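Build the Table First

January 15, 2026

Most people who start a robot project in a shared workshop start with the robot. They read about arms for months, argue over reach and payload, and then bolt whatever they ended up with onto the nearest flat surface. I did it that way the first time, at Plangate, and I lost most of a fall to it. I now think the table should come first, and that a group with limited money should spend more of it on what sits under and around the arm than it usually does.

Our project is called Lekota. The goal is modest: pick up a small part, put it in a metal cup, and do that 1000 times in a row without a person stepping in. We have not reached it. Our best run so far ended in the sixth hundred, when a part landed on the rim and rolled off. I am fine with that number. What bothers me is how long we spent chasing errors in software that came from furniture.

In October we had a drift problem. Every evening the grasp point was good, and every next day it was off by 3 mm. We recalibrated the camera. We rewrote the calibration script. Someone replaced a cable. Then we put a dial indicator against the bench and leaned on it, and the needle moved. The bench was on casters, the casters had locks, and the locks held the wheels but let the swivels turn. People bumped it on the way to the sink. Taking the casters off cost us one evening and no money.

The usual answer I hear is that good software should handle this. Put a marker on the bench, find it before every pick, and correct. We do that now too. But a correction hides the cause, and in a shared shop the causes pile up. Hidesis, the group that uses the space before us, has a tidy routine and still moves things. A system that corrects for everything will run badly for a long time before anyone goes looking for the reason.

The other answer is that a solid setup costs too much. Some of it does. Most of ours was extrusion, clamps, and a thick wood top that somebody was giving away. 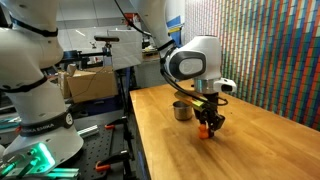

I would also argue for slow, dull tests before anything clever. Close the gripper on the same part in the same spot 100 times and write down what happens. It is boring work and it is hard to get people to sign up for it. We found a loose finger screw that way, and a setting in our gripper code that closed faster after a restart than it did the rest of the day. Neither would have shown up in a demo, where you get three tries and everyone claps at the good one.

Clamps deserve a word as well. I have heard them called a sign of unfinished work. I like them. A clamp can be moved when you learn something, and in the first 6 months you learn something every week. We drilled holes too early at Plangate and then designed around those holes for the rest of the build. At Tirkard, where we work now, the rule is that a fixture stays clamped until it has gone a month without being moved. Then it gets bolts, and its position goes in the notebook with the date and the initials of whoever tightened them.

The next thing on our list is the cup. It slides a little when a part hits it off center, and I want a shallow pocket for it to sit in.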